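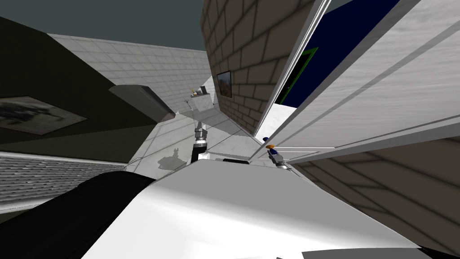
3 min read

Erell Charter Disputes Corpus
Data card, version 2

Summary
Erell is a set of 769 published decisions on charter party disputes, with one record per decision. Most deal with demurrage, off-hire and unsafe port claims. The text is in English. Decisions first issued in another language are included only where the court or tribunal released its own translation.

Maintainers
Oluwaseun Okonkwo (records and schema)
Siiri Hämäläinen (translations)
Caradog Lewis (release builds)

Contents
decisions.csv holds the case-level fields. paragraphs.csv holds the numbered paragraphs and joins on decision_id. Court decisions account for 488 records and arbitral awards for 281. Party names in awards are replaced with OWNER and CHARTERER. Ship names are kept in court decisions and removed from awards.

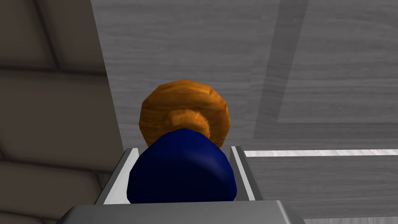
Rounded navy-blue object held between two gripper fingers, rendered.

Labels
Each decision has one value in claim_type and one in outcome. Aled Powell and Elis Jenkins labeled a shared batch of 114 decisions separately, then settled the differences and split the remainder. Where a tribunal ruled on several claims, the label follows the claim with the largest sum. The other claims go in other_claims, separated by semicolons.

Known gaps
The field clause_text is blank in 333 records. In those, the decision refers to a charter clause by number but does not quote it. Do not fill these from a standard form, as parties often amend the wording.

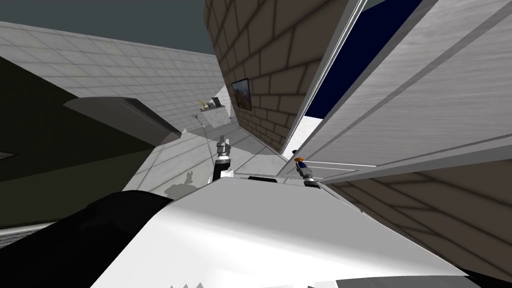 Changes and use: 1 min read

Changes in this version
Dates now use a single format. Duplicate appeals have been merged under the final decision, and the old IDs are listed in merged_ids.csv. The source freeze date is May 14, 2020. Later decisions are out of scope until the next build.

Use
Suitable for search, citation work and teaching. The labels are not legal advice and should not be used to estimate how often owners win, as most awards are never published. 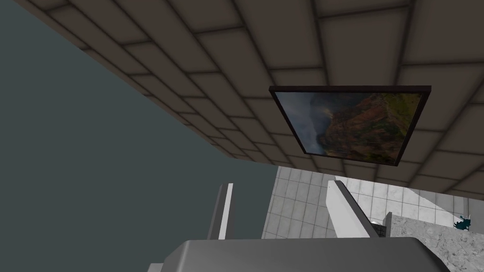 Tiled ceiling and a dark-framed picture, rendered interior.

Corrections
Send the decision_id, the field name and a paragraph reference. Changes to outcome need a second reader before they are merged.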